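Home | About | Products | Newsroom | Contact

Koker Introduces Ikwood Coated Table Linen for Food Service

Tekenby, 23rd September – Koker, a maker of coated textiles for kitchens and dining rooms, has released Ikwood, a range of wipe-clean table coverings for cafes, guest houses and care homes. The range replaces the Rewi line, which will stay on sale until existing stock is used up. Orders are open now, and deliveries begin in November.
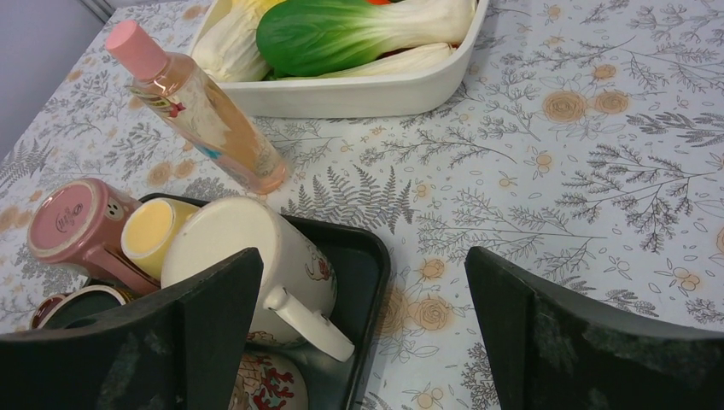
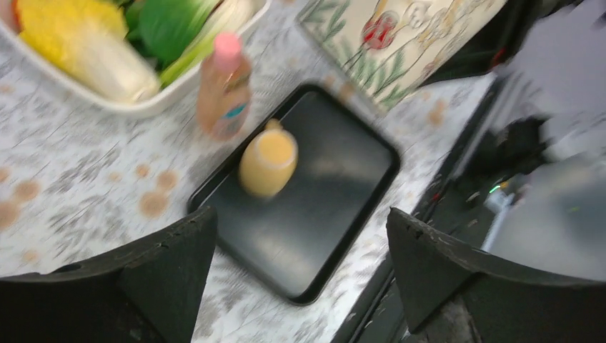
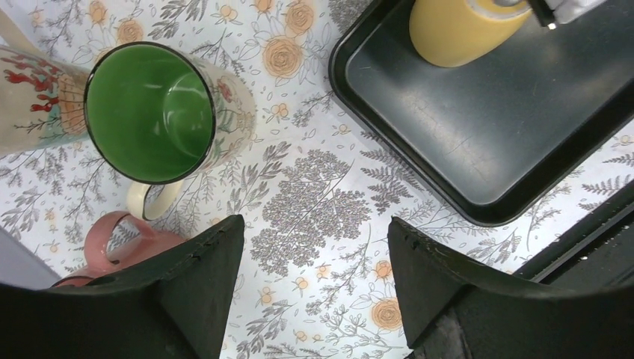 Botanical prints on a pale ground.

Ikwood is a woven cotton base cloth with a clear acrylic coating on the upper face. The coating is applied in 2 passes, with a drying stage between them. In the Rewi line a single, heavier pass was used. Splitting the coating into thinner layers gives a more even surface and allows the cloth to bend over a table corner without leaving a white crease. The lower face is left uncoated so that the cloth grips the table and air can move beneath it.

The change also affects how the cloth drapes. Customers who used Rewi on small square tables reported that the corners stood away from the table leg, and that the overhang shifted when chairs were pushed in. Ikwood has a softer hand and hangs closer to the table. Koker recommends an overhang no longer than the distance from the tabletop to the chair seat.

Printing is carried out before coating, with water-based pigment inks. The pattern therefore lies under the clear layer and is not touched by cloths or cleaning products in normal use. Each pattern repeat is registered to the edge of the roll, and lengths cut from the same batch can be placed side by side with the print aligned. Batch numbers are marked on the selvage. Koker advises buyers fitting out a large room to order all cloths at one time, as small shifts in ground color between batches are normal for this type of product.

"Most of the questions we receive are about stains and about edges," said Mirela Pacheco, product manager for table linen at Koker. "The coating deals with the first. For the second, we moved from a cut edge to a bound edge on all ready-made sizes. A cut edge is fine on a table that is wiped once a day. On a table that is wiped after every sitting, it starts to lift."

Before release, samples were put through 100 cycles of wiping and drying with a neutral detergent at the company's Tekenby site. Further samples were left with coffee, beet juice and cooking oil on the surface for 14 hours and then wiped with warm water. Test sheets listing the method and the result for each print are available to trade buyers on request.

Care instructions are as follows. Wipe with a damp cloth and a mild detergent, then dry. Do not use bleach, solvent cleaners or scouring pads. Do not iron the coated face. Pans and dishes taken directly from an oven or stove should be placed on a trivet. For storage, roll the cloth with the printed face outward – folding is acceptable for short periods, but fold lines may take a day to drop out. Ikwood is not suited to machine washing or tumble drying.

The range is supplied by the roll and in ready-made sizes for square, round and long tables. Rolls can be cut to length at no charge. Binding of custom sizes is offered as a separate service and adds 3 working days to the order. Binding tape is available in white, gray and natural.

Trade customers with open Rewi orders do not need to take any action. These orders will be filled as placed. Customers who prefer to move an open order to Ikwood should contact their usual sales office before the goods are cut, and should note that the two lines are not matched for color. Rewi binding tape remains available for repairs and fits the Ikwood edge.

Sample cards showing all prints and tape colors are sent free of charge to registered trade accounts.

Press contact: Mirela Pacheco, Koker, Tekenby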